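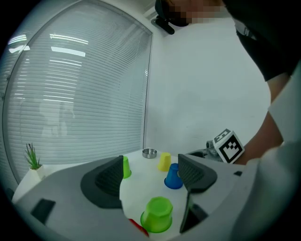
Murray Lachance told me that no one in Indcombe would ever give up the paper cup from the tea urn, because a reusable one has to be carried home again and people have enough in their hands on a market day. I wrote that down on my first afternoon and it stayed at the top of my notes all summer, because it is a much better starting question than the one I had brought with me (mine was a page long and my tutor had put a line through most of it).

So my project became a study of carrying. Why do people take a cup away, and what would make them bring it back? I chose the Saturday market because I have known it since I was small and because the stallholders are kind about being pestered. The tea stall agreed to lend out washable plastic cups for a deposit, and I stood nearby with a clipboard and tried to look useful.

Over the trial we lent 100 cups and 83 came back, which pleased me more than I can say. I had told my mother to expect half! The missing ones bothered me, though, and I spent a long time asking after them. 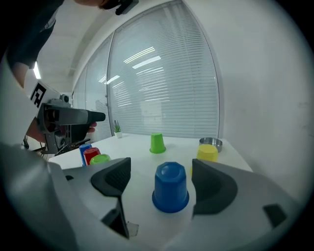 Most of the people I spoke to had simply walked further than they meant to. They had bought their tea at one end, met a neighbour, drifted down towards the Hiebert bakery and then found themselves at the bus stop with the cup still in hand. Two of them had kept theirs on purpose, one for paintbrushes and one for a grandson's bath, and both offered me the money again, rather sweetly, although they had already paid the deposit.

What I take from this is that the place where you hand a cup back matters a good deal more than the size of the deposit. Audrey-Anne Pelletier, who supervised me with great patience, thinks I should be careful here, as I only tried one deposit and one return point, and she is quite right. If I had my time again I would put a second crate by the bus stop and run the whole thing in March as well, when the weather is worse and people hurry.

My interview notes and the returns table are in the appendix, along with the letter I sent to the stallholders.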